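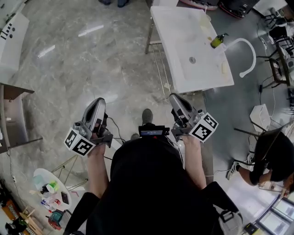
Week 3: Knowing where the hands are

Welcome back, everybody, and well done for getting through the camera model last time, which I know was a bit of a slog. This week we come to marker tracking on the hand-held grippers, and I think you'll enjoy it rather more!

Each gripper carries a white cube with black square codes on it. The tracker looks for the corners of a code, matches them to the known size of the square, and solves for the pose of the cube as seen by the head camera. One more fixed transform (cube to fingertips, measured once and kept in the Altden settings file) and you have the hand. Do please write your frames down on paper first. I still do, and I still get one the wrong way round most years.

Things to watch for: a code seen nearly face-on can flip between two poses, so use two faces of the cube whenever both are found. And keep the left and right code numbers apart in your settings, or the planner will happily swap your arms over.

For the lab, run the Pomare tracker on log 121, then on log 55, and plot the left hand's path for each. Notes on smoothing are in the Nundurlow folder.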